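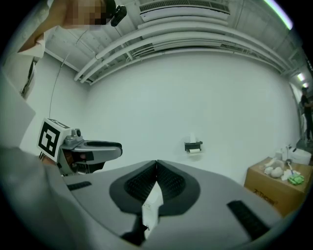 Count the rooms before you count the hours

Most papers on teaching robots from human demonstrations report one number first, and it is hours. How many hours of people doing chores with hand-held grippers, how many clips, how many gigabytes. I have written abstracts like that myself. I now think hours is the wrong number to lead with, and a small result from last July is what changed my mind.

Radka Radulović and I had been training a policy on toilet roll changes. The task is dull and harder than it sounds. The roll is soft, the holder is rigid, and the jaws have to open wide enough to go around the paper without crushing it. Our first set was 730 demonstrations, all recorded in one bathroom at our Atden site. The policy did well in that bathroom. In a second bathroom at Praswood, with a holder mounted at a different height, it failed nearly every time.

The usual advice would have been to collect more. We did the opposite and threw most of the data out. We kept a small part of the Atden set and added short sessions from 13 other bathrooms. The total was smaller than what we started with, and the policy trained on it worked in Praswood more often than the big one had.

I don't want to oversell this. It is one task and one type of gripper. Bujar Kovačević, who reviewed our draft, pointed out that the new sessions also had different people in them, and people vary in how they approach a holder. Some come in from below, some from the side. He is right that we can't fully separate the effect of the room from the effect of the person. We ran 3 more training runs to try, and the answer was muddy. 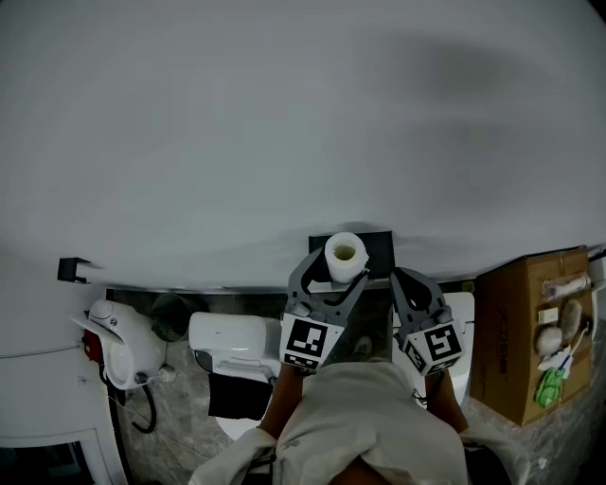 Still, the direction is clear enough to act on. A bathroom is a tight space, and the wall, the fixtures and the floor all limit where your arms can go. When every demonstration comes from the same spot, the policy can learn the spot. It has no need to look at the holder much. Move the holder and it reaches for a place on the wall where nothing is mounted.

There is a cost side to this, and I understand why groups avoid it. Setting up in a new room is slow. You carry everything in, check the tracking markers, find out the light is bad, and start over. The Skundov team told us they lose most of a morning each time they move. Hours are cheap once you are set up, so hours are what people collect.

My request is modest. Put the number of rooms in the abstract, next to the hours. Say how many different holders, handles or drawers were used, and how many people did the work. Test in at least one room that was never in the training set, and report that score even when it is bad. The Mujić data set already lists its rooms this way, and it made our comparison much easier — we could see what was in it before we downloaded anything.

We are going back to Praswood with the next version. I expect the score there to drop again when we switch to a spring-loaded holder, and we will publish it either way.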